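4.2 Folding at home

The tabletop trials in Section 4.1 flattered us. The cloth was square, the table was gray, and the garment of the day was a towel, an object with no sleeves and few opinions. For the second round we moved to bedrooms and asked our demonstrators to fold whatever was in the house, working with one hand-held gripper in each hand. Each gripper records through its own wide lens, so every demonstration yields two views that agree about the task and disagree about nearly everything else.

We collected 229 demonstrations in nine homes. The instructions fit on one page, and most of that page says to close the fingers before lifting. Demonstrators could work on any surface they liked. Jackets turned out to be the hard case, and Figure 8 is taken from the jacket subset. 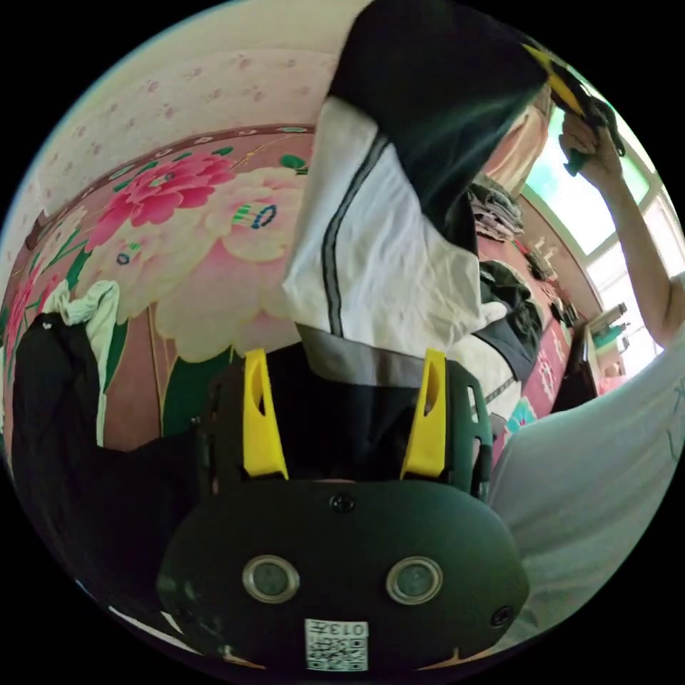
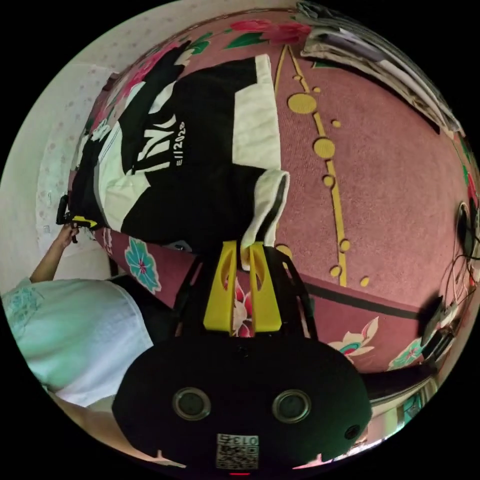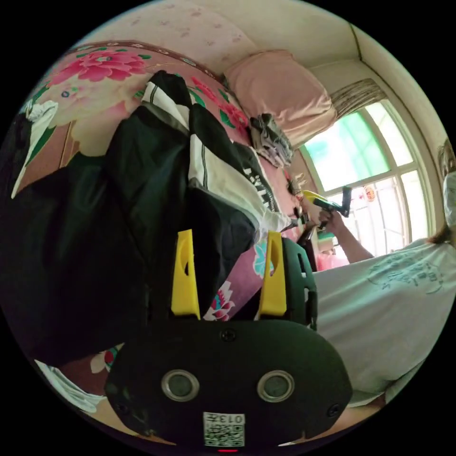

Figure 8. Wrist views from jacket demonstrations in one home. Yellow fingers are visible in every view.

Ullum Group for Household Manipulation, Salminen Institute

Two properties of these recordings matter for what follows. First, the garment is rarely seen whole. Once the fingers have pinched a piece of cloth and raised it, as in the first view of Figure 8, the rest of the jacket becomes largely a matter of faith. Second, the background is busy. Large peonies in magenta and pink are, to an edge detector, at least as interesting as a black sleeve, and our first segmentation model spent a good part of June learning to fold flowers.

We tried two remedies. The Zarnine baseline masks everything beyond a fixed distance from the fingertips. It is fast and simple, and it throws away the far half of the jacket along with the bedding. Our own method, Dultia, keeps the full circular view but scores each patch by whether it moves with the fingers. Cloth that is held tends to move with them. Printed flowers tend to stay where they were printed, unless someone pulls on the bedspread – and someone always pulls on the bedspread.

To handle that case we compare the two grippers' views over a short window and drop patches whose motion is explained by only one of them. The threshold was set by hand by the second author, Madhu Khurana, who has asked us to describe the procedure as "tuning." We did not change it between homes.

After segmentation and trimming, the set contains 1,829 clips, each holding a single grasp, lift or release. Clips in which a demonstrator put a gripper down to scratch an ear were removed by Teemu Ahonen, who watched all of them. Clips with a failed grasp were kept. A policy that has never seen a sleeve slip has no idea what to do when one does, and in our experience it carries on folding the air with great confidence.

Trained on these clips, Dultia finished more jacket folds than Zarnine in eight of the nine homes. In the ninth the two methods tied, both having failed on every attempt. The bedding there was plain white, so we can't blame the flowers. The jackets were white too, and we return to this in Section 5.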